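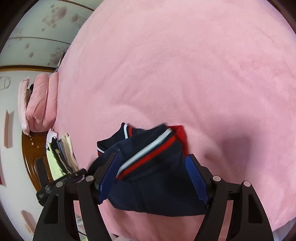 Benjie Maglaya kept telling me to skip the main hall at Arthorpe and go straight up to the knitwear floor, and he was right, it's the best part of the whole open day!

I'd only ever known the mill from the road (you pass it on the way to Waltitz), so walking in past the old loading doors was already a thrill. Upstairs there are 16 knitting machines going at once, and the noise is wonderful. You feel it in your shoes. Virgilio Cabanatuan took our group round and let us handle everything: yarn straight off the cone, panels before washing and after. The difference is amazing – the unwashed ones feel like string, and then you pick up the finished piece and want to put it on right there.

My favorite was the mending room. Two long tables under the windows, good lamps, and people closing up dropped stitches faster than I could follow. I asked about my gray cardigan with the chewed cuff and got a proper lesson in picking up loops, plus a length of matching wool to take home.

The cafe does a leek pie. Get there early, it was down to crumbs by the time I sat down.

They open up again in November, and the tour costs $9. Wear flat shoes for the stairs.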